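Iced Tea at the Durkstead Open Day: Project Report

3. What we set out to do

Our group was given the drinks table. Other groups got the survey, the display boards and the website, and we got tea. The task was to work out whether a self-serve cold drink stand could keep up with visitors without anyone running to the shop, and to write it up as though it were engineering.

We budgeted for 642 plastic cups, a figure reached by taking last September's attendance and arguing. Ice was the real problem. The freezer in the Flusside building holds two trays and somebody's lasagne, so we bought bags and kept them in an esky under the bench.

4. Method

Ice went in first, then tea, then a lid if the visitor looked like a spiller. We tried filling cups to the rim with ice, which looked generous and left room for three mouthfuls of tea. Keeping the ice to the bottom part of the cup gave a proper drink and made each bag last longer. This is our main finding and we are prepared to defend it.

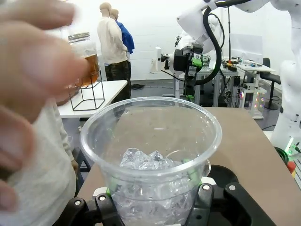
Figure 2. Clear cup with ice in the lower part and none above; jar of amber liquid in its wire stand at upper left.

5. Results and problems

We served 86 drinks on Sun 26 July. The remaining cups are in a cupboard and available to any group with a use for them. Holding the open day in winter did affect demand, and our forecast did not allow for it. Next year's group should consider soup.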